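Winter Woollies: the January cull (and fold!)

G'day from a very warm spare room in Mirthorpe. Every January, right when it's too hot to even look at a jumper, I drag all the knitwear out of the cupboard and go through it on the bed. My mum always did hers in the heat and I've inherited the habit, along with a fair chunk of the knitwear. It's a good time for it, really, as you can air things by an open window and nobody in the house is asking where their cardigan's gone.

The bed is my favourite place to do it. I used to work on the dining table, but the table is never clear and there's always a bit of Vegemite on it somewhere. A sheet is clean, it's soft, and there's room to lay the sleeves out properly and have a good look at the elbows and cuffs. I put on the old floral set for this job, the one with the pillowcases that have never matched.

My sorting goes like this. Keep, mend, wash again, and off to the op shop. The mend pile is always the biggest and I'm not going to tell you how long some of it has been there. Cables are the ones I'm fussiest about. They're heavy, and if you hang them up they grow. I had a lovely green one from the Kostwood markets that ended up as a dress, more or less, after one winter on a wire hanger. So now everything with a cable in it gets folded, no exceptions.

For jumpers I do sleeves across the chest first, one and then the other, and then fold up from the bottom. For anything big I go in half, smooth it with my hands, then in half again if the shelf needs it. Don't squash it down flat! Cables like a bit of air.

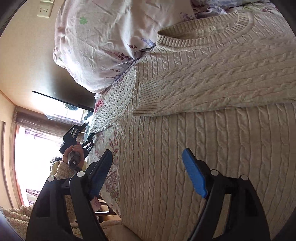
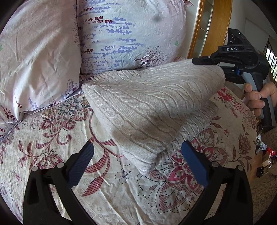

Cables on the floral sheet: one sleeve folded over and one to go in the first photo, and the grey knit folded up in the second.

A few people asked last year what I use for moths. Lavender bags, cedar balls, and a good shake outdoors every couple of months. Dörte Haberkorn from our Cevthorpe knitting group swears by putting everything in the freezer for a few days in a sealed bag, and I've done that with anything second-hand ever since she told me. You do have to warn the family, or someone will go looking for peas and come back with a vest.

Washing is cool water, wool wash, no wringing, and then flat on a towel in the shade. I roll mine up in a second towel first and kneel on it (very elegant). With this heat it's dry by tea time, which is another point in favour of January.

The final tally this time was 22 pieces back on the shelf, plus a bag for the op shop that I've only taken one thing back out of so far. There's still the sock drawer to go, and my Þórarinsdóttir yoke pattern to finish before it gets cold. I'm up to the second sleeve and I've put it down twice already. Photos when it's done, promise!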